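Start Notizen Besuche Archiv Kontakt

Besuch bei Taden: ein Vormittag an den Tischen

Lesezeit: 3 Minuten

Halb neun, Besucherschild, Schuhüberzieher, Kaffee aus dem Automaten. Tâm Chu holt uns am Empfang ab. Wir sind zu viert, zwei von Nilance, ein Kollege aus Tanham und ich. Handys bleiben erstmal in der Tasche, fotografieren später erlaubt, aber nur an den Tischen.

Kurz zum Hintergrund: Taden sammelt Vorführungen für lernende Greifsysteme. Also Menschen steuern die Arme fern, alles wird mitgeschrieben, das Modell lernt daraus. Kein Programmieren von Bahnen mehr, jedenfalls nicht an diesen Plätzen. Auftraggeber zum Teil extern, zum Teil Eigenbedarf. Wer genau, wurde nicht gesagt.

Erste Station Steuerplatz. Cúc Đặng macht das seit letztem Winter, vorher Uhrenmontage. Merkt man. Sie bewegt die Führungsarme kaum, kleine Wege aus dem Handgelenk, und die Arme am Tisch gehen mit. Eine Vorführung dauert 14 Sekunden, wenn es gut läuft. Danach Fußtaster, speichern, Teile zurück, nächste. 110 gute Durchgänge pro Schicht ist das Ziel. Abbrüche werden nicht gelöscht sondern getrennt abgelegt, mit Stichwort (verkantet, verloren, falscher Stift). Fand ich den interessantesten Punkt am ganzen Vormittag. Bei uns fliegen die raus, ohne dass je einer nachschaut.

Dann durfte jeder mal. Bei mir elf Versuche, drei brauchbar. Das Schwierige ist die Tiefe, auf dem Bildschirm sieht man den Abstand zur Tischplatte schlecht und fährt immer zu früh zu. Cúc schaut deshalb fast nur auf das Bild vom Handgelenk. Nach zehn Minuten tut der Unterarm weh.

Zweite Station, Auswertung. Bình Tô zeigt, wie die Durchgänge durchgesehen werden. Jede Kamera eine Spur, darunter die Gelenkwinkel als Kurven. Er sucht nach Pausen. Wenn der Mensch zögert, lernt das Modell das Zögern mit, hat er am eigenen System erlebt, der Arm blieb jedesmal über der Schale stehen. Seitdem werden lange Pausen markiert und beim Training geringer gewichtet. Aufwand ist ordentlich, er sitzt damit den halben Tag.

Frage aus der Runde nach der Menge. Für eine Aufgabe peilen sie 2000 Durchgänge an, verteilt auf mehrere Leute, damit nicht nur ein Stil drin ist. Linkshänder ausdrücklich erwünscht. Der Kollege aus Tanham hat das sofort mitgeschrieben, er hat zwei.

Zurück an die Tische. Aufgabe dort gerade: Stifte. Lage wird zwischen den Durchgängen geändert, mal in der Schale, mal auf der Platte, andere Richtung, andere Farbe.
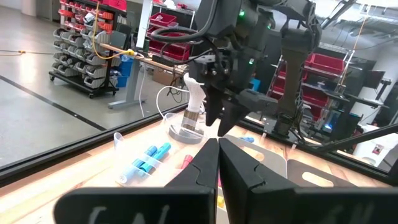
Châu Thái legt die Anfangslagen nach Liste, die kommt aus einem Zufallsgenerator. Früher frei nach Gefühl, aber dann lagen die Stifte nach einer Stunde doch wieder fast gleich. Licht wird ebenfalls variert, allerdings nur vormittags/nachmittags, eigene Lampen sind beantragt.

Kalibrierung jeden Morgen und nach der Mittagspause. Dauert, und wird trotzdem gemacht. Fiachra Cronin von Nilance wollte wissen, was passiert wenn man es auslässt. Antwort: eine Woche Daten weg, im Januar passiert.

Zum Schluss noch kurz Rojanasak, so heißt intern das Folgeprojekt. Weiche Teile, Beutel, Kabel. Gezeigt wurde davon nichts, nur eine Folie. Gegen zwölf wieder am Empfang, Schild abgegeben, Zug knapp erwischt.

Für uns mitnehmen: Abbrüche aufheben, Anfangslagen auslosen, Pausen markieren. Über die Fußtaster müsen wir auch reden. Folien kommen per Mail, leite ich dann weiter.

Zuletzt erschienen
Greiferbacken im Vergleich, Teil 2
Messenotizen: zwei Tage, viel zu viele Prospekte
Handgelenkkamera nachrüsten, unsere Erfahrungen
Werksbesuch Tanham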